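Unit 4: Weighing soft parcels

Handout to go with the bench session. Bring the blank record sheet from Unit 3.

What the textbooks claim

Most packing manuals give the weighing station half a page. Put the item on the scale, wait for the figure, write it down, pass it on. The half page was written with cartons in mind. A carton has a flat bottom, it stays where it is put and it ends where its sides end. A plastic mailing bag does none of this, and a large share of small goods now travels in bags. I would ask you to read anything that promises "accurate weight at the bench" with that in mind, including the Gavum course notes we used to hand out, which never mention bags at all.

The usual bench goes like this. Waiting parcels on one side, in a bin or crate. Scale in the middle, with a tray on it. Belt on the other side, taking the weighed parcels away. It is a sensible order and I have no quarrel with it. My doubts are about what happens in the middle. 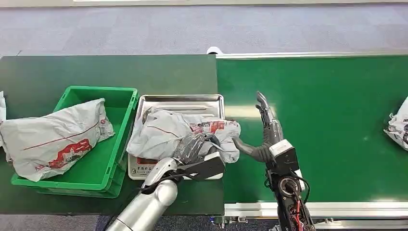 The first doubt is overhang. A bag that is longer than the tray will stick out past it, and this does no harm so long as the loose end hangs in the air. The trouble starts when the end comes down on something that isn't the scale: the table, the rail of the belt, the rim of the crate. Part of the weight is then carried elsewhere and the reading drops. The display gives no warning. It shows a steady, believable, wrong number.

The second doubt is pressure. A crumpled bag invites pressing, to flatten it or stop it sliding. A hand resting on the parcel adds to the reading for as long as it is there. If the figure is taken while the hand is still down, the record is worthless. The rule is press, let go, wait, read. I am told this is obvious. I have also seen the record sheets.

The Skestberg figures

In the Skestberg exercise one bag was weighed twice. Lying clear on the tray it read 517 g. With a hand left on it, lightly, it read 590 g. The group that did it were sure the hand was making no difference. Work out the error as a share of the true weight before you read any further, and decide whether you would still call it light.

Please don't quote this as a finding. It was one bag, one scale and one afternoon. What it does show is that the error is large enough to push a parcel over a price band, which is all I need for the purposes of this unit.

The tray

A tray with raised edges helps to keep a soft parcel together. It also brings in a fault of its own. The scale has to be zeroed with the tray on it, and it has to be zeroed again if the tray is swapped, even for one that looks the same. Do not trust a zero that was set before the tea break. Check that the tray sits squarely on the scale and touches nothing at either end, and look at the side nearest the belt in particular, where the gap is easily lost when somebody nudges the scale along.

Raised edges also hide things. A fold of bag can be tucked over the rim and down the far side, where you won't see it from your normal standing place.

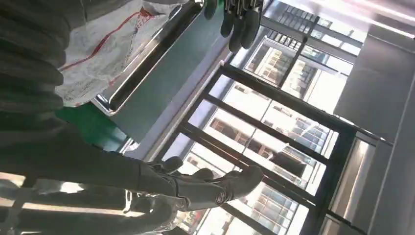

Fig. 2. White bag with red lettering, up against the steel rim.

Move your head. Look along the rim from the side once at the start of each batch, and again after any bag that was awkward to place. This costs a second or two and I have yet to hear a good argument against it, though I have heard plenty of grumbling.

The waiting crate

Manuals like to show parcels standing in neat rows. Bags slump. They lie across one another, they hang over the rim, and one or two always end up on the table beside the crate. I don't count any of that as bad practice. It becomes bad practice when you can no longer say which parcels have been weighed.

Three habits are worth having:

- Nothing goes back in the crate once it has been on the scale. If a reading is in doubt, weigh the bag again there and then.

- A bag lying next to the crate counts as unweighed. Always. There is no "I think I did that one".

- Take the top bag first, even if the one underneath looks easier. Pulling from below drags the others over the rim.

A low crate is easier to take from than a tall one. Some suppliers' leaflets say a coloured crate speeds up the work. The Gautier leaflet says it very firmly and offers nothing to back it up. Choose the colour you like.

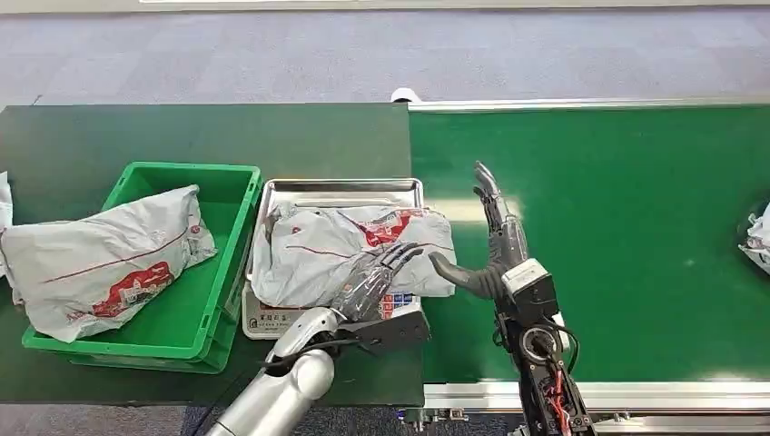
Reading and recording

Read the figure from directly in front of the display. Write it down before the bag moves off the tray. If the scale has a hold button, leave it alone for this unit - a held number may belong to the parcel before.

Sheets should be filled in order, one line to a bag. In the April session we went through 62 lines and found 4 with the same weight as the line above. They might be genuine. Identical goods do exist. They might also be a number copied down before the display had settled on the next bag, and the sheet alone can't tell you which. Add a tick column for "reading changed between parcels". It is ugly but it works better than memory.

The Mollow method, which you may meet in placements, weighs every tenth bag and assumes the rest. I would accept this for sealed packs of one product. For mixed soft goods I can't see what the tenth bag tells you about the ninth.

Thin plastic and bulky contents

Garments and padded goods trap air. The bag looks large and weighs little, and beginners guess high. The opposite mistake comes with small dense items in an oversized bag, where most of what you see is loose plastic. Fold the spare plastic in towards the middle before weighing and let it settle. Don't try to squeeze the air out on the tray, for the reason given under pressure.
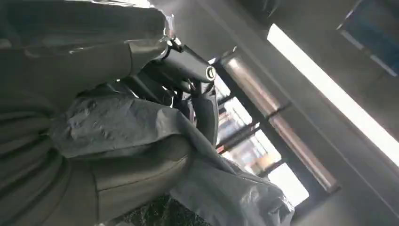 One comment sent in on last year's version of this handout was that all this fuss is wasted, that carriers reweigh everything anyway and a few grams at the bench never cost anyone a penny. The same comment went on to say that folding the spare plastic takes longer than the weighing itself.

I have kept the second point in mind and shortened the folding step. On the first I am not persuaded. If the carrier's figure and yours disagree, the only thing you can put in front of them is your sheet, and you had better be able to say how each line was taken.

Before the next session

Weigh one soft parcel five times, lifting it off fully between readings. Write down all five figures, including any you don't like. Then let one end rest on the table and weigh it again. Bring the sheet with you, uncorrected.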